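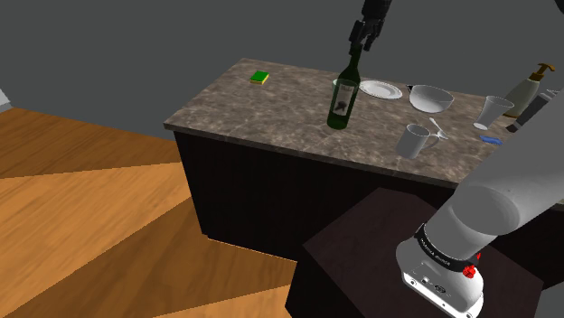

Estimados colegas: sobre la propuesta de Ramdale para las escenas simuladas de cocina, quiero comentar el punto 4, el de la separación mínima entre objetos. En mi opinión la regla debe depender del objeto que se agarra y de su altura. Una botella de vino se toma por la boca, desde arriba, y el plato que tiene a la derecha casi no molesta a los dedos. La esponja, en cambio, es baja, y para ella conviene exigir piedra libre a todos los lados, como la tiene aquí.

Kumiko Okabe escribió el 30 de mayo de 2020:
> Propongo una distancia única para todos los objetos.
> Es más fácil de verificar de modo automático en las
> 500 escenas. También propongo que se declare fallido
> todo episodio en que el brazo toque un objeto que no
> es el de la tarea.

Con lo segundo estoy de acuerdo, pero falta definir "tocar". En Druter registramos en abril 204 episodios y en 54 de ellos el contacto era muy leve - el simulador lo anota igual que un golpe. Sugiero poner un umbral de fuerza y publicarlo junto con los resultados.

Pregunto además si la base del brazo debe quedar siempre en la misma posición respecto a la encimera. El borrador no lo dice, y en Bendus lo interpretaron de otra manera que nosotros.

Puedo redactar una versión nueva del punto 4 si nadie se opone.

Un saludo cordial,
Lukian Kuzmenko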